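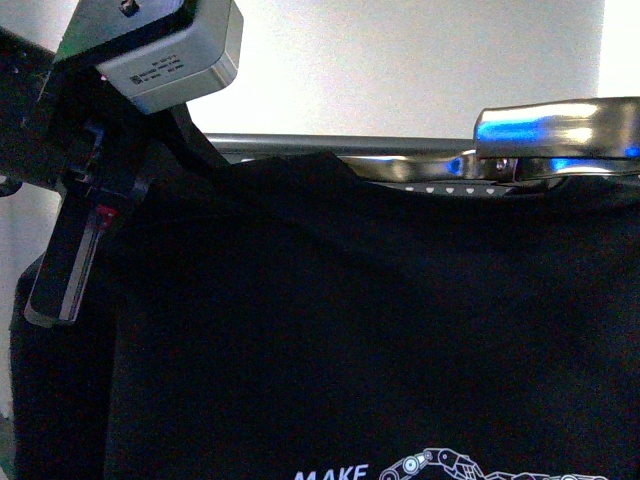
Keeping the black tees black

I own far too many black t-shirts, and my favourites all have something printed on the chest. The one up top says MAKE in big white letters with a robotic arm drawn next to it, and I'd be very sad to see it go grey on me. So I've finally got fussy about laundry!

Everything dark gets turned inside out and washed cold, usually on a Saturday morning before the kettle's even boiled, and then it goes up to air out of the sun (our back verandah is brutal, even in November). I never iron over a print – I did that once to an old favourite colour-block tee and it came off on the iron in one long strip. Small wrinkles mostly drop out by themselves if you give the shirt a good shake first.

I've got 13 in the dark pile now, so there's a bit of shaking involved.

Comments (2)

bernum_backyard: Does vinegar in the rinse help? Mum swears by it.

dow38: Inside out, always. Mine still fade at the collar, though.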